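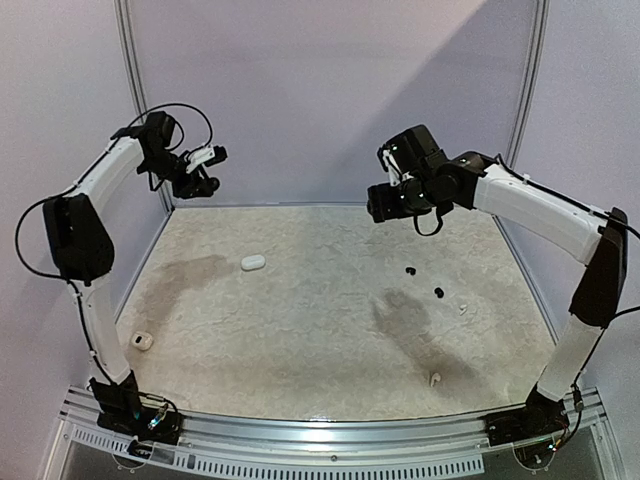

From: Treasa Tierney
To: cell-users list
Subject: Re: [cell-users] earbud task, left arm sagging after stop

I read this twice and I'm still not convinced. Inline below.

Frauke Rieger wrote:
> Quick report on the earbud sorting cell. In April we had the left arm
> drop slowly toward the table after a soft stop, with the gripper open.
> It happened four times that we know of. The log shows the stop was
> acknowledged and holding torque commanded, then a gap of 400 ms with
> no status from the elbow, then normal status again.
> We put in the new Trirketti bus adapter and the fault is gone. 3,175
> cycles since then without a repeat. I'd like to call it closed and
> take the speed limit off.

Gone is a big word. Before the adapter went in you had 1,634 cycles on the same build and four drops. Sinéad went back through those logs and all four fall in the last 400 cycles. So the cell ran 1,234 cycles on the old adapter with no fault at all, and then something changed. What changed? The report doesn't say. If it was a connector working loose, then swapping the adapter meant unplugging and replugging every lead on that side, and that alone could have hidden it for a while.

I'd also like to know whether anybody kept the old adapter. Put it back in. If the drop comes back, fine, I'll shut up. If it doesn't, we've learned that the adapter had nothing to do with it and we still have an arm that lets go when told to hold.

> The gripper cables were checked and look OK.

Look OK how? Cables that hang in a loop at the wrist get pulled every time the forearm swings in, and an intermittent break won't show from outside the jacket. Did someone flex them with a meter on, or did someone look at them? The Hirnside people had nearly the same symptom two years ago and their cable looked perfect too -- it failed at one wrist angle and nowhere else.

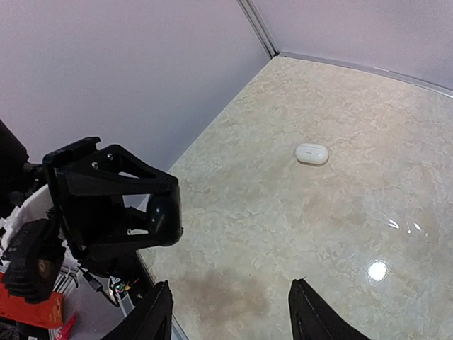 Is it safe to keep running the cell at reduced speed while this is open?
Only with hands out and the main power switch within reach. Reduced speed does nothing for a joint that has stopped holding, so treat the arm as if it can come down at any time, including after a stop.

I'm putting that in the notes for the cell as written, unless Tadhg objects.

> No damage, since there are only earbuds and cases on the table.

That is luck about the payload and tells us nothing about the fault. People reach in to put the cases back between runs, usually right after a soft stop, and that's exactly when it dropped. Clodagh was resetting the table during the third one. She had her sleeve under the forearm and got it out in time. I don't see that anywhere in your report and I think it should be the first line.

> Berge say the hold timeout is configurable, so we raised it as well.

So two things were changed at once. Which one are we crediting? A longer timeout may just mean the controller waits longer before it complains. If the elbow still goes quiet and the log no longer flags it, then 3,175 clean cycles means 3,175 cycles where we weren't told. Please put the timeout back to what it was and rerun with raw status logging on for both arms. The right arm too. It has the same elbow and I'd like something to compare against. 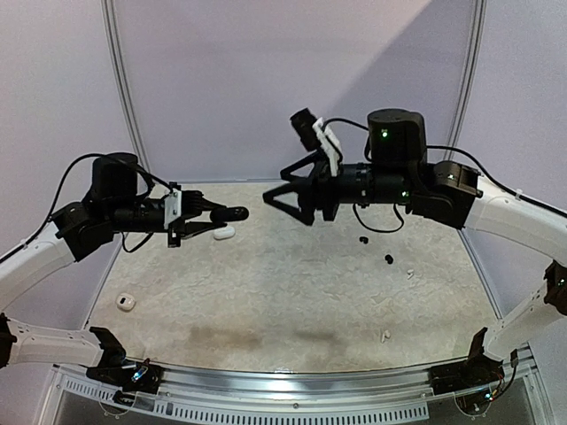 Both arms over the table, with the earbuds and the two cases set out.

What I'm asking for before the speed limit comes off:

- old adapter back in, old timeout, raw logging, both arms
- flex test on the left wrist and elbow cables with a meter, readings written down
- a power-off rule for resets, meaning main power and not soft stop
- Clodagh's near miss added to the report

Fasden have a brake kit for the elbow. I've seen the sheet and I have my doubts about fitting it to these joints, but somebody should at least price it.

Frauke, none of this is aimed at you, you at least wrote it up. I just don't want to read the same report again in the fall with a different adapter in it.

Treasa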